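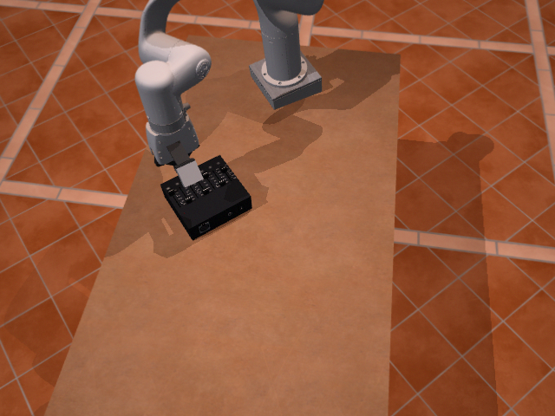 *Figure 4-1. Arm over the control unit, arm base on the far half of the table (simulation view).*

## 4. Planning the Cell Before You Buy

This section is for the person who prepares the purchase request. Please read it before you ask Brernlow or any other supplier for a quotation. The mechanical installation comes in Section 5 and the software in Section 6.

We strongly recommend that you build your cell in Camby first and order the hardware after. In the Gevirmont project we did it the other way around. The table arrived, and it was too short for the arm and the work piece together. Kwame Akolgo had to order a second one, and the first one is now used for packing.

### 4.1 Make the layout in simulation

1. Open Camby and load the room template. Change the room size to your real dimensions.
2. Place the table. Use the size from the supplier's drawing, not the size from the catalog page. These two are sometimes different.
3. Place the arm base on the table. Leave free space for the mounting bolts and for a hand with a wrench.
4. Place the device you want to handle. For the exercise in this guide it is a black control unit with knobs on the top panel.
5. Turn the device to the angle in which your operators will really put it down. A perfectly straight device makes the reach look better than it is.
6. Move the gripper to each contact point and save the positions. Check also the corners of the device, and not only the middle.
7. Export the reach report and attach it to the purchase request.

> **Note:** The report shows reach only. It does not tell you if the gripper force is suitable for small controls. For this you must ask the gripper supplier for a test with your own part.

> **Caution:** Do not use the table surface in the simulation as a proof of load capacity. The simulated table does not bend. Ask for the load figure in writing.

### 4.2 Decide between one arm and two

Many customers want two arms from the start. Sometimes this is correct, but it changes the budget more than people expect. The second arm needs its own controller, its own mounting and its own place on the floor. A pedestal is often sold as an accessory, and it can be missing from the first quotation.

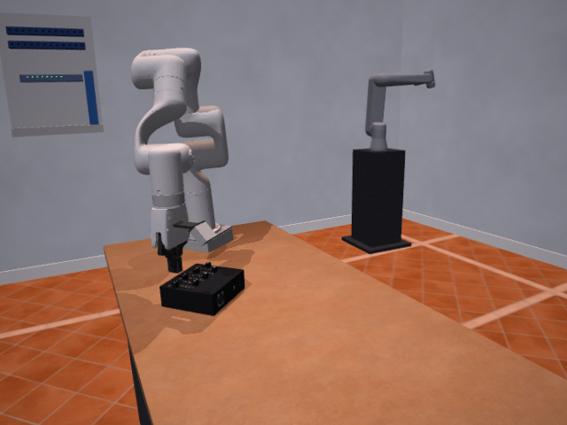 *Figure 4-2. Layout with a second arm on a floor pedestal, away from the work table.*

When you compare the two layouts, do the following:

1. Save the one-arm layout under its own name.
2. Add the second arm on a pedestal and keep it at a distance from the table.
3. Run both arms through their full movement and look where the work areas meet.
4. Mark on the floor plan the foot of the pedestal, with the base plate included. People usually measure the column only.
5. Check the way for a cart or a pallet truck between the table and the pedestal.
6. Write both layouts in the budget sheet as separate options. Do not mix the lines.

If the work areas meet, plan also for a shared safety controller. Adwoa Frimpong can send you the form for this.

### 4.3 Fill in the budget sheet

The prices below are from our own last order, in dollars, before tax. Use them only to see which lines are needed. Your supplier will give other prices.

| Line | Quantity | Price each |
|---|---|---|
| Pedestal with base plate | 1 | 2918 |
| Work table | 1 | 1168 |
| Bolt and flange set | 2 | 143 |
| Arm, controller, gripper | by quotation | - |

The pedestal surprised us. It cost more than double the table - and the floor anchors were on another invoice.

Lines which are often forgotten:

- spare gripper fingers
- cable channel between the table and the controller
- transport inside the building, if the elevator is small
- training for the second shift
- the Tuncer license renewal, which falls in February and not at the date of purchase

> **Note:** If the device on the table has connectors on the side or the front, leave room for the plugs in your layout. A plug with a stiff cable can need more space than you think.

### 4.4 Before you send the request

1. Ask a colleague who did not make the layout to open it and repeat the reach check.
2. Compare the part numbers in the layout with the part numbers in the quotation, line by line.
3. Send the request, the report and the layout file together to Adjoa Bawa. Requests without the layout file are returned.

Questions about the templates go to Wumpini Yakubu. For delivery dates, please contact the supplier directly.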